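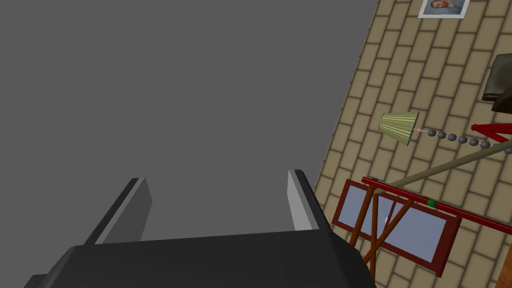 About Us

Monstead River Museum has welcomed school groups since its first spring, and we still get a little excited every time a bus pulls in! Our 16 galleries follow the river from its mountain springs down to the old harbor, and classes can wander at their own pace or join one of our guides (most teachers end up doing a bit of both). Bring lunch if you like, the Fliven Room seats 100 and is free for visiting schools from September on.

Print this page | E-mail this page

Filed under: Schools & Groups, Museum Learning

Contact Monstead River Museum, 164 Vorkus Road | © Monstead River Museum | Back to top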